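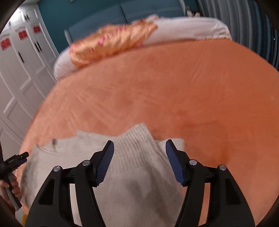

Ribbed or flat finger pads for picking up cloth with a hand-held gripper?

Posted by Barrett Lindgren in Grippers and End Effectors

We are picking a pad for the hand-held units before ordering for the rest of the group. The work is garments and flat cloth: sweater by the collar, single-layer white cloth by an edge or a fold. Two pad types are on the bench, the ribbed blue ones from Prata and a flat silicone pad from Sakix. Same linkage, same jaw opening, same operators.

I logged 203 grasps with the ribbed pads and 312 with the flat ones. On knits the ribbed pads win easily. On thin woven cloth the result is mixed. The ribs hold once there is material between them, but the tips tend to slide over a single layer without lifting it. The flat pads lift the layer more often and then lose it when the cloth is pulled sideways.

Is there a way to get both from one pad, or should I plan on swapping pads by material? I would also like to know if anyone runs two grippers on the same piece, one to hold and one to pinch. We have started doing it that way and I can't tell how much of the improvement is the pad and how much is the second hand. 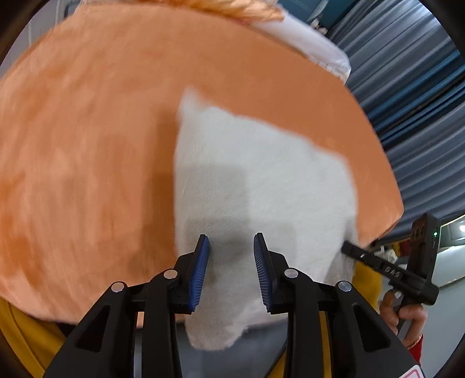 Loretta Blackwood
Separate the two effects first. Run the thin cloth with one gripper only, both pads, same start position, and log lift failures and slip failures in different columns. A single success rate hides what you describe, because the two pads fail at different stages.

On the pad itself: rib direction matters more than rib depth. Ribs across the finger resist pull along the finger and do very little for a sideways pull. Also check the last few millimeters at the tip. If the pad stops short of the tip, the bare tip makes first contact and pushes the cloth away. We moved the pad forward on our Stalov fingers and lift failures on cotton dropped by half. No other change was made that month.

For two-handed work, hold the cloth flat with the second tool close to the pinch point. Far away, the slack between the two just moves.

Gus Mercado
flat pads, and clean them. lint kills the grip

Marisol Lindgren
I would not swap pads by material if the recordings are going to train one policy. The pads look different in the wrist camera, and you will have to balance the sets by pad as well as by garment. Pick one and accept the weaker case – for mixed laundry I would keep the ribbed ones.

Closing speed is worth a test too. Our operators closed too fast on thin cloth, and the fold had no time to form between the tips. Slower closing with light downward pressure fixed most of it on the Orkden units, with the original pads still on.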